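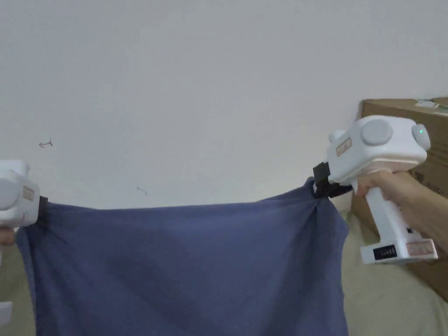
One reader wrote in to say that Geagea's surprise duet on the Pisden evening show was the best live television of the summer, and that anyone who calls it staged has no heart. We have a heart. We also have ears, and we noticed that the singer who "just happened" to be in the audience already had a microphone on.

For those who missed it, the pair sang one verse of "Raltita," forgot the second, and hummed the rest like two people waiting for an elevator. The clip had 555 comments by breakfast. A good many were about the humming, which fans now say they prefer to the album version.

Geagea told the host that a full recording is "being talked about," the same thing we heard about the Christmas record. The Hirkuder dates are firmer – August 23 and 24, two shows, with 200 standing tickets held back for the fan club. Members should get their code by email. Check your spam folder before you write to us.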